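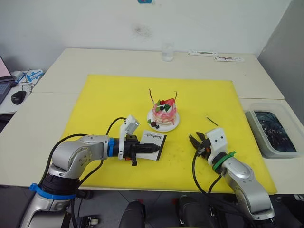

## 16th August – cake display, yellow mat

Working on the table setting for the Grumlow counter: one layered cake on its small round plate, two thin sticks in the top, and a little card to go with it. The card says "Handmade" in dark script with a black border. I want it to read from the customer side without hiding the berries at the front left of the plate.

Flat on the mat in front of the plate is no good for anyone standing back. Square to the plate is fine, but it needs a foot or a slot.

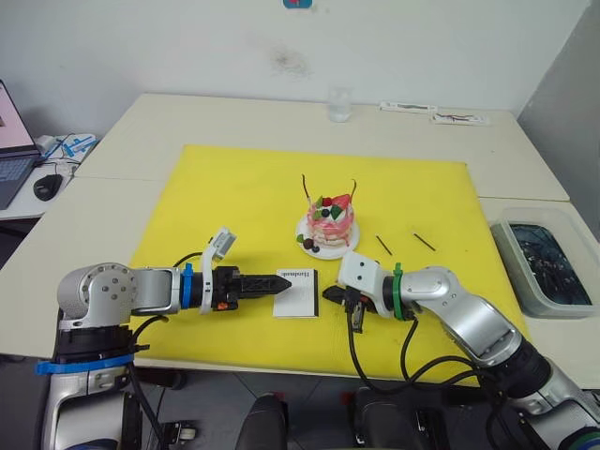

Tadhg Fahy thinks the sticks are too dark for a pink cake and would go with something paler, or only one. I prefer two. They give it some height, and the counter at Grumlow is low. Leaving them in for now and keeping the spares.

Card sizes to try:

- the present one, black stripe kept to the right
- same card folded once, so it stands by itself
- a taller plain white one, 13 cm, lettered by hand

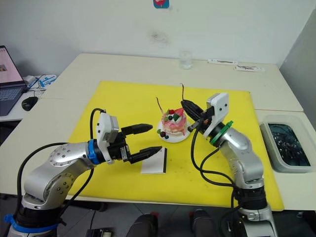

The mat needs a proper wipe before the display goes any further. Dark specks all over, worse on the lower half, and yellow shows everything. Dish soap first, then the Bratix cleaner if that leaves marks. Keep the Bratix off the cake, it dulled the gloss on the December pieces.

The syrup color is still the best thing we have. Strong red, thin drips down the pale layers, berries alongside. I'd put the card well to the right of it so the drips stay in view. 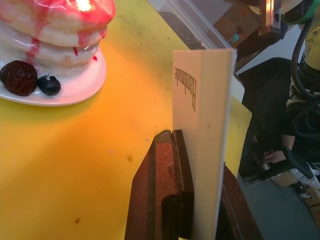 Ulises Quispe asked for the card to stand upright whatever size we pick, and for a gap of 3 cm between it and the plate rim. Fine by me. Slot base to be cut from the white offcuts, 16 mm deep.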